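Oltbridge : la consigne des boîtes repas étendue aux cantines

Les boîtes repas consignées, proposées jusqu'ici par les seuls commerces du centre d'Oltbridge, seront aussi distribuées dans les cantines d'entreprise à partir de la rentrée. L'association Tereck, qui gère le dispositif, a présenté son projet en avril à la salle Karagiannis.

Pots ronds, boîtes à couvercle et bouteilles d'eau y passaient de main en main sur les tables pendant la réunion.

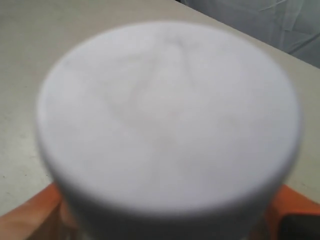

Le réseau compte aujourd'hui 34 points de retour. Chaque client verse deux euros par récipient et récupère la somme en le rapportant, même dans un autre commerce. Selon Tereck, 730 récipients ont circulé au cours de l'hiver.

« Les gens rapportent volontiers les grands formats. Les petits pots restent dans les placards », explique Nkechi Garba, coordinatrice de l'association. Un rappel par SMS est à l'étude. 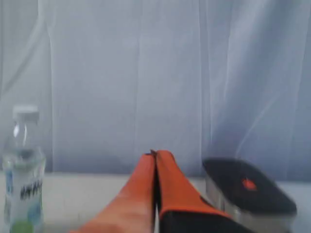
Le lavage reste la principale dépense. Il est assuré à Ulbridge, ce qui oblige à deux trajets par semaine. Vlasta Nikolovski, responsable de la logistique, souhaite louer un local plus proche, avec une machine capable de traiter environ 300 pièces par jour.

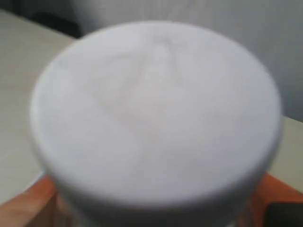 Dernière modification de la page : avril, 16 h 20

Trois cantines ont déjà donné leur accord. Les boissons ne sont pas concernées par cette première étape et les bouteilles en plastique continueront de suivre la collecte habituelle. Les commerçants intéressés peuvent s'inscrire auprès de l'association jusqu'à la fin du mois de juin.

Contact | Mentions légales | © Tous droits réservés | Haut de page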